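Bin picking dataset – how many grasps before you bother training?

darnus_tk
24 Apr 2023
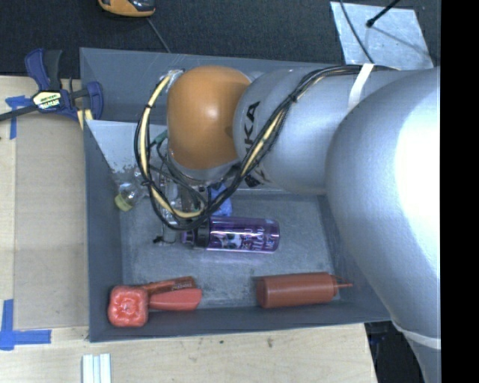
Quick one as I'm on lunch. We're collecting grasp attempts for a picking model, mixed household stuff, one bin, labels are just success / fail plus the pose. At 1,948 attempts so far. My worry is the transparent things. The clear bottle with the yellow-green cap over by the left wall hardly gives any depth at all, and the purple one in the middle isn't much better, you get the lid and then a hole where the body ought to be. Red squeeze bottle, fine. So do I train now on what I've got or keep going untill the clear stuff is properly covered?

wasilewska
Train now. Always train now. You learn more from one bad model than another week of filling bins.

gripe_and_grip
Disagree with above. If half your clear bottle attempts are the arm guessing, the model learns to guess. What's the split?

darnus_tk
253 attempts on see-through objects, 28 successes. Everything else is much healthier.

gripe_and_grip
Well there you go. 28 is nothing. You'll get a model that avoids bottles altogether.

wasilewska
Avoiding them IS the right answer untill it has a reason not to. Then let it pick for itself and log that. Random poses near a wall are mostly wasted anyway.

mopsy
Side question, what about the hoses. Yours loop down a fair way under the wrist. We had ours dragging on the objects at low poses and the things moved before the fingers got there. Every label from those was rubbish and we only noticed in November, after months of it

darnus_tk
Hm. Possible on the low ones, yes. I log the pose so could filter by wrist height and watch a few back. Not looking forward to that

mopsy
Do it before training not after. Trust me

Tadeusz Kołodziej
We use Datano for the labelling and it lets you mark an attempt as "disturbed" as well as success / fail. Worth a third label whatever tool you're on. Also how often do you reshuffle? If it's every attempt you never see what a half-picked bin looks like.

darnus_tk
Every 2 picks at the moment. By hand. Yes I know

zatix_fan
Just do it in simulation, thousands overnight, job done

gripe_and_grip
Simulated clear plastic looks nothing like what a real depth camera gives you. Tried it. Binned it.

zatix_fan
Depends how you do the noise. Ours carried over ok on shiny stuff

gripe_and_grip
Shiny isn't clear though

wasilewska
Can we not do the sim argument again, there's a whole thread for it.

darnus_tk
Right, plan – third label, filter the low poses, train a rough one tonight on whats left. Then let it choose half the grasps and keep the other half random so the bottles still get a go. Will stop reshuffling so often too.

gripe_and_grip
Half random is sensible. Still think you want more bottles first but fine

mopsy
Post the numbers for the low poses if you get them, curious whether it's as bad as ours was

darnus_tk
Will do, probably end of the week. Back to the bin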